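Stedwood Family Resort
Pre-season safety checklist: children's pool, play deck and family rooms
Inspection date: Jun 1, 2018
Previous inspection: March
Status codes: P = pass, A = action needed, N = not inspected

Section A. Children's pool

A1. Perimeter fence complete, no climbable objects within reach of it. P
A2. Gate closes and latches from any opening position. A
Comment: latch catches only when the gate is pushed from fully open. Adjust the closer and retest before opening.
A3. Depth markings legible from both long sides. P
A4. Drain covers fixed, no cracks or missing fasteners. P
A5. Flulow dosing unit: cabinet locked, warning label in place, log filled in daily. A
Comment: two blank days in the log. Cabinet and label in order.
A6. Total alkalinity and free chlorine recorded at opening and at midday. P 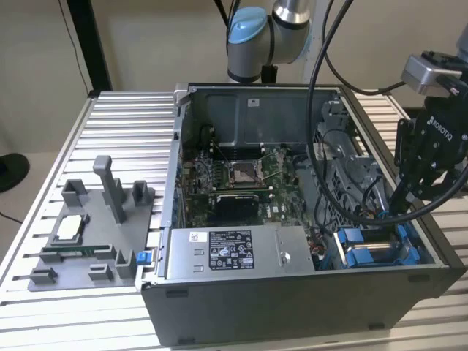

Masanobu Katayama: On A5, the blank days fall in the week when the pool was drained for tile work. I would still want a line in the log saying so. Please leave it at A until that is written in.

Reply to comment: agreed, A5 stays open.

Section B. Play deck

B1. Impact surface under the climbing frame: no lifted edges or gaps. P
B2. Slide exit clear of hard edging. P
B3. Swing chains and shackles free of visible wear. A
Comment: one shackle on the toddler swing is worn on the inner face. Swing taken out of use and seat removed.
B4. Clearance between Anano rope bridge and handrail, minimum 200 mm. P
B5. Shade sail fixings tight, no frayed stitching. P
B6. Age limit sign at the entrance to the deck. A
Comment: sign present but faded. Replace.
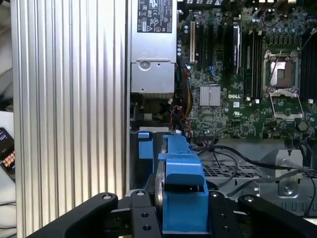
Blue plastic part beside a ribbed metal panel.

Section C. Family rooms, Hinds wing

C1. Window restrictors fitted and engaged on upper floors. P
C2. Balcony furniture kept away from the railing. A
Comment: housekeeping to return chairs to the wall side at each change of guests.
C3. Cots: slats firm, mattress fits without a gap at the ends. P
C4. Bunk beds: guard rail on both sides of the upper bunk, ladder fixed. P
C5. Blind cords secured to wall cleats. P
C6. Bath hot water limited by mixing valve. Valve serviced and tagged. P
C7. Socket covers and corner guards available at reception on request. P

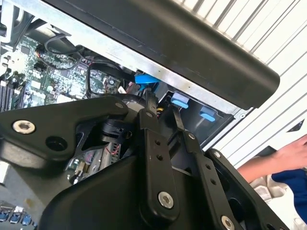

Does a cot brought by the guest need to be checked under C3?
Item C3 applies to resort cots only. Reception may offer a resort cot in exchange, but a guest's own cot is not inspected or tagged.

Section D. Kids' club room

D1. Sign-in and sign-out sheet in use, with a contact number for each child. P
D2. First aid box sealed and in date. A
Comment: eyewash expired. Reorder under stock code 2320.
D3. Craft scissors and glue stored above child height. P
D4. Emergency exit opens from inside without a key.

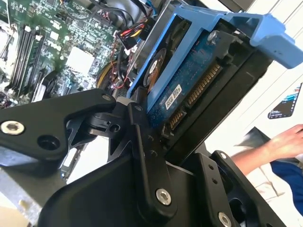 D4 is marked P, with the note that the mat in front of the door must be taped down or removed. D5, the fridge temperature record for children's snacks, is marked N as the fridge was switched off for cleaning. It is to be checked on the first day of club sessions.

Open items: A2, A5, B3, B6, C2, D2, D5.
A2 and B3 must be closed before the areas are opened to guests.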